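Home Builds > Arms and Grippers > Simulating the Gunska before I wire up the second arm

skostar_sam
Joined: October 2021 | Posts: 1,722
Posted Aug 24, 2023

So the real Gunska is still in pieces on my garage bench, and I've been running the whole thing in simulation in the meantime (which is way more fun than crimping connectors!). Naveed Dhanial from our shared workshop talked me into using a furnished room instead of a bare gray floor, and I'm glad he did. My trouble is at the wrist. I want the camera close behind the fingers, but the palm housing eats a lot of the view. First, one arm from up on the body: 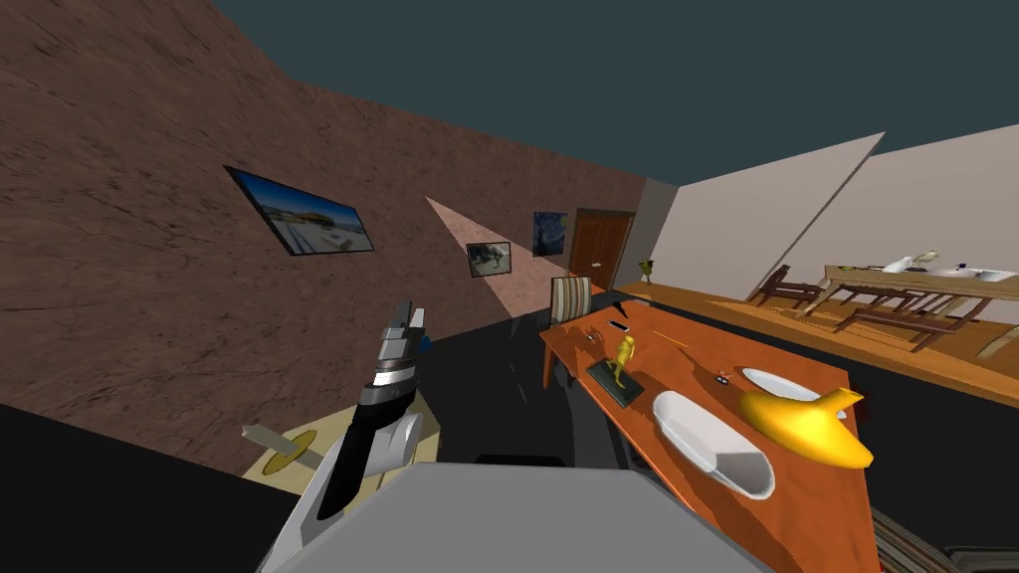
One arm up, orange table off to the right with the dishes on it.

The wrist camera is a whole other story:

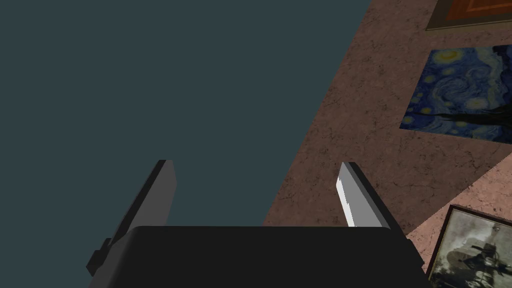

Wrist view, fingers open, Starry Night on the wall behind.

Would you move the camera or shave down the housing?

ghauri_gears
Move the camera. I cut down the palm on my Ghauri build and it flexed so badly I printed it again, 11 hours down the drain. Put it out on a little side bracket and be done.

Sohail Durrani
Gotta disagree with ghauri_gears. A side bracket hits everything, mine snapped on a chair back the first week. I'd leave the housing, keep the camera where it is and just crop. You only need the part between the fingertips anyway.

ghauri_gears
Crop and you're throwing away pixels you paid for. And a bracket only snaps if you print it thin - go 5 mm and it'll hold.

skostar_sam
Mine would be the Samora wrist, so there's not much room for 5 mm of anything. Sohail, I kind of like the crop idea, I just worry about small stuff down near the palm.

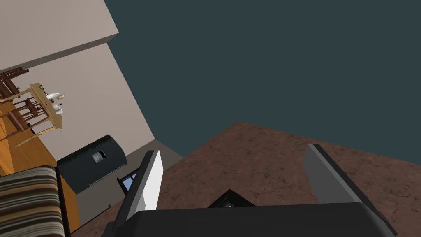 With something small and dark like that between the fingers, on a speckled brown surface, I don't want to lose the bottom of the view at all. So maybe crop the top and sides and leave the palm in? I've got 1,000 runs queued for the weekend and can split them between the two setups.

Sohail Durrani
That's fair, keep the bottom then. I'd still do the split before you print anything.

ghauri_gears
Fine, but put my bracket in as a third setup. Sim plastic is free. I'll send you the file tonight.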